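I Finally Sat Down With Lurdes (And Drank All Her Coffee)

Happy Monday-ish, everybody, or whatever it is where you are. My weeks have stopped having edges. The boys have one more month of school, the dog has eaten the left half of a flip-flop, and I have been promising you this interview since before Easter. So let's go!

A few of you know Lurdes Rocha from the comments, where she signs off as "L. in the blue house" and is always the first to tell me when I've got a recipe wrong. She has four kids, the oldest in high school and the youngest still in pull-ups at night, and she's been my neighbor for three years. When I wrote in April that our dinners had turned into a hostage situation, she sent me a text that said only, "Come over. Bring nothing." I brought banana bread, because I can't follow instructions, and I brought my phone to record her on, and we sat on her back steps for most of a morning while the two littlest ones washed rocks in a dishpan.

I wanted to know how she feeds six people every night without crying. It was supposed to be a quick chat. The recording is so long that my phone asked if I was sure.

"Oh, I cry," she said, right off the bat. "I cried at the freezer last week. I opened it and a bag of peas fell on my foot and that was it, I was gone."

I felt better already.

Lurdes grew up the youngest in a house where her grandmother cooked and no one else was allowed to touch the stove. She got married at twenty-two knowing how to make rice and toast. "My husband knew eggs," she said. "So between us we had breakfast. We had breakfast for dinner for maybe a year. He thought it was romantic. I thought it was eggs."

The system she has now (she hates it when I call it a system) came out of one really bad winter when her second was a baby and her oldest had decided that he only ate beige food. She was making three separate dinners a night. One for him, one for the grown-ups, and one mashed. "And then I'd stand at the counter and eat the crusts off his plate, and that was my dinner. So really four dinners."

What changed it was her mother-in-law, who came to stay for two weeks and watched this for exactly one evening. The next night she put a pot of soup in the middle of the table, sat down, and started eating. No announcement. When the beige child asked where his noodles were, she said, "In April." It was February.

"I was so mad at her," Lurdes said. "I went in the bathroom and called my sister. And when I came out he was eating the bread and dipping it in the soup. He didn't eat the soup. He dipped. But I stood there in the hallway thinking, huh." 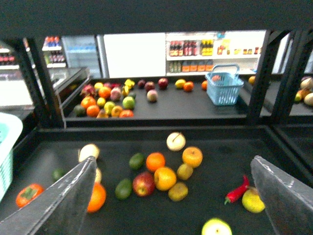

Artificial fruit on the table, in just about whatever color you like.

So these days there is one dinner at Lurdes's house, and there is always a bowl of something next to it that everyone can eat. Usually fruit, sometimes bread, once a bag of pretzels on a day she doesn't want to discuss. You can eat the dinner or you can eat from the bowl or both. You can't complain, and you can't ask for something else. If you're still hungry at bedtime, the bowl is still out.

I asked the thing I know you're all yelling at your screens, which is what happens when they just eat the bowl.

"Then they eat the bowl!" she said. "My daughter ate apples for dinner for a week. She's fine. She's on the swim team. I think we have this idea that every dinner is a test you turn in. I look at the whole week now. If I look at one night I want to lie down on the floor."

One of the rock washers came up at this point to show us a rock. It was a good rock. We both said so, and he went away again.

I told her about my own middle guy, who last Thanksgiving ate a single roll and the paper turkey off his place card. I asked if she ever caves. I was sort of hoping.

"All the time. When somebody's sick I'll make whatever they want. Birthdays, you pick, and I don't care if it's cereal. And when my husband's traveling, forget it. We have what my kids call Floor Night. I put a sheet down in the living room and whatever's in the fridge goes on the sheet." She thought about it. "I don't mean on the sheet. On plates, on the sheet. Please write that down right."

Written down right, Lurdes.

We got talking about chores next, which is where I took real notes, because my boys believe the dishwasher is a kind of weather. At her house everyone over the age of 3 has a dinner job, and they keep the same job for a whole month. She used to rotate weekly, with a chart and magnets, and spent more time refereeing the chart than it would have taken to do all the jobs herself. With a month, she says, they complain for the first few days and then they sort of get good at it, and by the end they're bossing around whoever has it next.

"My ten-year-old had wiping the table in the fall, and now he can't stand it when anybody else wipes it. He follows them around. He'll be somebody's very annoying roommate one day."

She pays for none of it. They tried an allowance tied to jobs once, and her daughter did the math and announced that she'd like to stop working and live on her savings. She had 36 dollars. Lurdes said she almost respected it. 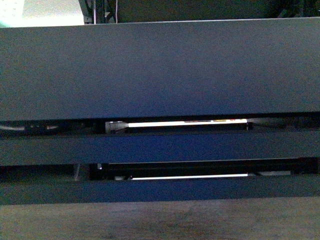

The other half of my questions were about the part nobody photographs for a blog, meaning the hour before dinner. Ours is terrible. Four-thirty comes and somebody is under the table and somebody is on top of it, and I'm trying to brown meat with my elbow. I asked Lurdes what her four-thirty looks like and she laughed for a long time.

"Loud," she said. "I can't fix four-thirty. I've tried. What I do is I cook at ten in the morning."

I made her say it again. She does the chopping and whatever can be done ahead right after the big kids leave, when she's got coffee in her and the little ones are still in decent spirits. Onions, carrots, rice if it's a rice night. It goes in the fridge in whatever has a lid. Then at four-thirty she's only heating and stirring, and she can do that with a person attached to her leg.

I know plenty of you work outside the house and ten in the morning isn't yours to chop in. I asked about that too, and she said that when she was working at the dentist's office she did it after the kids were in bed, with the radio on, and she misses it a little. "It was the only time all day I finished a thought. But I was so tired I'd put things away in strange places. I found a cutting board in the linen closet."

She learned the morning trick from her friend Rosalinda Lacson, who runs a home daycare a few streets over and so feeds a small crowd at noon every day. I've met Rosalinda exactly once, at a yard sale, where she talked me out of a bread machine. According to Lurdes, Rosalinda's whole philosophy is that you should never make a decision while hungry, and so she writes down the next day's lunch as soon as she's finished eating today's. I have been trying this at home. So far I've written down "soup?" four days in a row, but I've written it!

I asked what she would say to somebody who's in the thick of it right now, with the babies and the beige food, and she got quiet and picked at the banana bread for a bit.

"I'd say use the paper plates," she said. "I was so proud about the plates. I had it in my head that a good mother had real plates, I don't know where I got that. My grandmother, probably. And I'd be up washing them at ten at night, mad at everybody, and they'd get this mad mother in the morning. They would have been a lot happier with paper."

And then, because she can't leave it on a sweet note any more than I can, "Also hide the good cheese. I keep it in the empty bag from the frozen spinach. Eleven years, they've never looked."

(I asked if I could print that. She said her kids would rather do the dishes than read my blog. Fair.)

A couple of small things that didn't fit anywhere. She buys her onions in the 30-pound sack and splits it with her sister. She doesn't own a slow cooker and doesn't want yours. The soup her mother-in-law made is mostly kale, potatoes and garlic, and I've asked for the recipe, and I've been told there isn't one, but that I may come over and watch. I'm going in a couple of weeks and I'll take notes with measurements even if I have to hold the spoon still myself.

As for us, we're on day five of the bowl. The oldest thinks it's great. The middle one ate two oranges and a piece of chicken the size of a stamp, which for him is a banquet, and the little one asked if we could have Floor Night, so I guess word is out among the children. My husband asked if there was a different bowl for grown-ups. There is, and it's in the spinach bag, and I'm not telling him either.

If you've got questions for Lurdes, leave them in the comments. She'll be in there anyway, correcting my chili.

Posted 5/10/21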